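11/10/2024

Orine half marathon training, week 7, and I ran all the way around the Hastside reservoir without stopping! My legs are jelly and I can't stop grinning. The fog was sitting right on the water when I set off (so pretty) and then the hill past Stirkarance Farm nearly finished me, but I kept shuffling - 18 minutes faster than in March!

Had two bowls of soup, fell asleep in the bath, and now I'm writing this with my feet up. New socks were worth every penny, no blisters at all.

Tomorrow is rest and packing. Toothpaste, something bready for the train, the good towel.

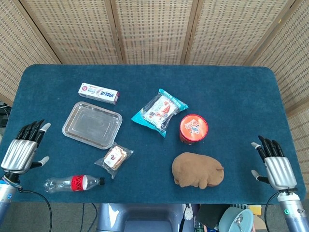 Recent entries
- Hill repeats, ugh
- 25 laps in the rain
- Rolland 10K sign-up is open!

7 comments | 18 shares

Back to top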